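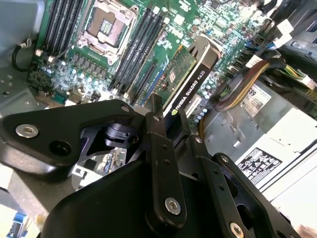 **December, 4.15 pm**

Glue-up trials for the Pomare bench tops, batch 8.

Lorraine Tomoana is convinced the new hide glue is stronger than the old. I'm not. Her evidence is one offcut that wouldn't come apart in the vice, and I've had that from supermarket PVA.

Did it again with the Skolgate press. Ash on ash, faces planed the same morning, clamped 40 minutes, left overnight in the warm cupboard. Old glue let go at 138 on the dial. New glue let go at 138 on the dial. The dial also sticks, so I wouldn't build a bridge on either figure.

Ruby-Lee Ngata says the leaflet from Reruvura claims "up to 66% better hold". Better than what? Up to could be nothing. I've written to ask what timber they used and how they cut the joint. No reply yet, and I don't expect a useful one.

Things I'd want before we change over:

- same test on oak, end grain as well as face
- a second gauge (Plirnumbridge might lend theirs)
- somebody else doing the spreading, as Lorraine knows which pot is which

The new stuff does smell less. It also skins over faster in the pot, and I binned a good third of it this afternoon. At their price that matters more to me than the leaflet.

Old glue stays on the shelf for now. Ruby-Lee to label the lids A and B and keep the key to herself.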